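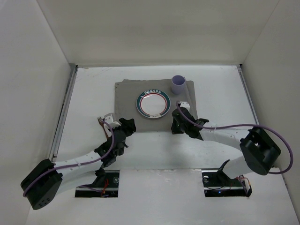 Section 3. Setting Up Your Daily Journal

This section explains how to create a journal in Havora, write the first entry, and arrange older writing by season. Read Section 2 first if you have not yet registered an account.

3.1 Creating the journal

1. Sign in and select New Journal from the main menu.

2. Enter a title. The title may be changed later, but the web address formed from it may not.

3. Choose a reading order. Newest First suits a diary kept day by day. Oldest First is recommended for travel writing and for poem sequences.

4. Select Private, Shared, or Public. A new journal remains Private until this setting is changed.

5. Select Save.

Note: Each account may hold up to 11 journals. Archived journals are included in this total.

3.2 Writing an entry

1. Open the journal and select Write.

2. Type the entry, or paste it from another program. Line breaks in verse are kept only when the Poem box is checked.

3. Add a place and a season if desired. Both fields may be left blank.

4. Select Keep to store the entry as a draft, or Post to add it to the journal.

Drafts are stored every five minutes while the writing page is open. Text typed after the last stored draft may be lost if the browser closes – select Keep before leaving the page.

Caution: Pasting over a draft replaces the whole draft. Earlier wording cannot be recovered unless Version History has been turned on under Settings.

3.3 Adding older writing

Writers who have kept paper notebooks often wish to enter poems and letters from earlier years. An entry may carry any past date.

1. Select Write, then Change Date.

2. Enter the year. Month and day are optional. An entry marked only "November" will appear at the end of that month.

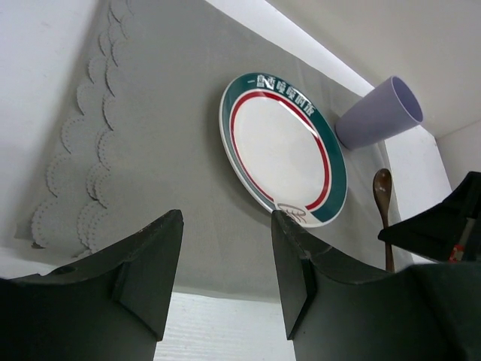
3. Check Original on Paper if the text was copied from a notebook. The entry will then show both the date of writing and the date of copying.

4. Select Post. Readers who follow the journal do not receive a notice for entries with a past date.

Note: The Nukham import tool accepts plain text files only. A single file may contain no more than 206 entries, each separated by a blank line and a date. Larger collections must be divided before import.

3.4 Sharing with readers

A Shared journal may be opened only by persons on its reader list. To add a reader, select Readers, enter the person's email address, and select Invite. Invitations that have not been accepted may be withdrawn from the same page.

Caution: Changing a journal from Public to Private does not remove copies already saved by readers or search services.

Section text prepared by Agustina Riquelme and reviewed by Radomir Vukčević. Last revised Dec 16, 2018.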